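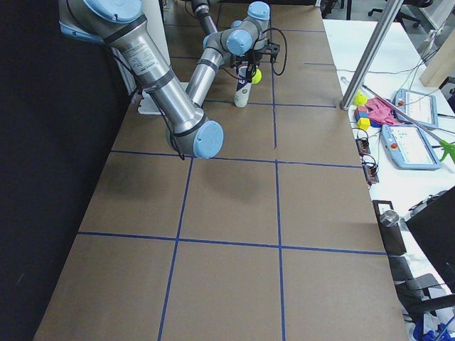 12/22/25, cell log, Pirnora bench

Started with the grid. Two strips of blue tape had lifted at the ends, so I pressed them down again and left the ragged edges alone. Relaying the whole grid means redoing the Hoterar offsets, and that is a job for a slow day. Base plate bolts checked with the short wrench. One took a quarter turn, the others none.

Home position next. The left arm came back 4 mm high at the wrist, same as on the last check. Cleared the stored zero from the pendant, jogged each joint to its mark, saved, power cycled. Second pass was inside tolerance.

Test object is still the tennis ball can with a ball in it. It is light, tall and easy to knock over, so a bad approach height shows up at once.

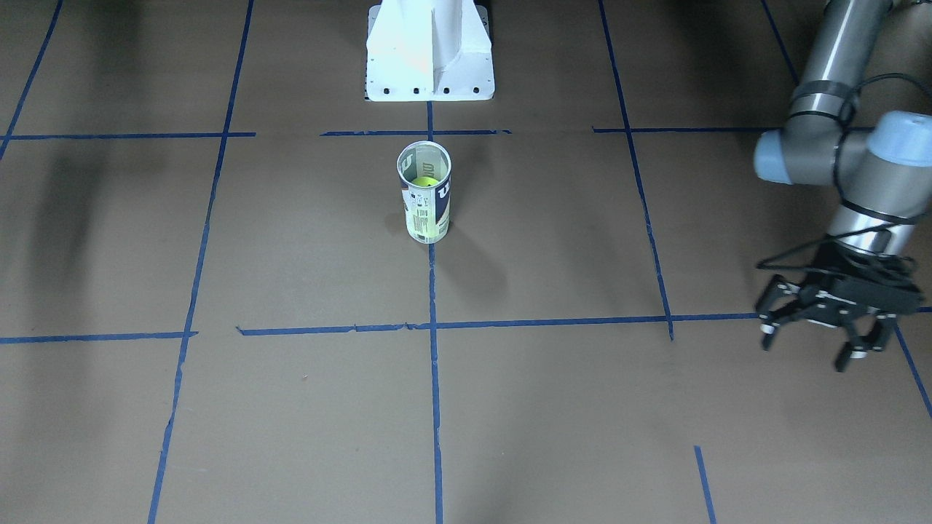
With the fingers open I want clear space between the tips and the surface before any sideways move, and the old Partanen program did not leave enough. Raised the travel height by 30 mm and cut speed to 80 percent for the approach only. Ran 99 cycles after that. One fault, a gripper timeout, cleared with a reset. The log gives no cause. I suspect the connector, as the cable pulls when the wrist turns all the way in. Added slack at the elbow and retied it.

To do: order spare finger tips from Zisten, back up both pendants, look at the timeout again if it returns. Lights off late.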